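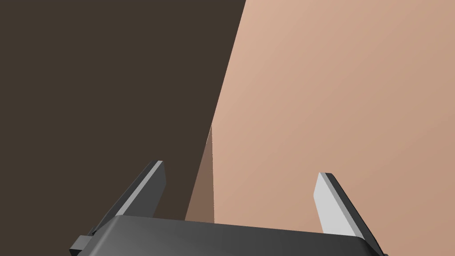
Simulated wrist view in Busar, fingers open, near the edge of the tan object.

Progress report, Plavurard grasp planning work
To: Denise Nuttall
14/12/2020

Hi Denise,

Okay, where we are! The short version is that the simulator side is in good shape, the edge detection is nearly there, and the planner still needs some love before I'd let anyone outside the team play with it.

Since the July report most of my time has gone into the wrist view. The old setup only gave us an overhead view, and once the gripper got close to anything big we were basically guessing. Now Busar renders from just behind the fingers, and the perception code (I've been calling that part Indeck, sorry if the name sticks) looks for long straight boundaries and tries to work out which ones are real corners of the object and which are just where it meets the background. The plain brown and tan colors are great for this kind of testing, by the way. With no texture to lean on, the code has to use shape and shading, and that's where the old version fell apart.

We ran 200 simulated approaches with the new code and it picked the right edge in 94 percent of them. I was really happy with that! The misses are mostly views where a shaded side is close in tone to the front face, and the code merges the two into one big blob. Deisy Betancur has a fix on a branch that compares brightness along the boundary before it commits, and I'd like to get it merged before we run the full set again.

The planner is the slower story. It still takes over 5 seconds to come up with a path when the gripper starts near a corner, and that's too long for what you asked us for. I profiled it and most of the time goes to collision checks on the fingers (we were checking every little face of the model, ouch). I've swapped in simpler shapes for the finger plates and the body, but I haven't finished checking that they don't let a bad path through.

I also closed 33 tickets on the replay tool, mostly boring stuff like logs that wouldn't load and a time slider that jumped. The Zawadzka log format works now too, so we can stop converting files by hand.

Next up: merge Deisy's branch, finish the collision shapes, rerun everything with the lighting moved around. The one thing I need from you is a yes or no on the extra compute time, even a quick email is fine.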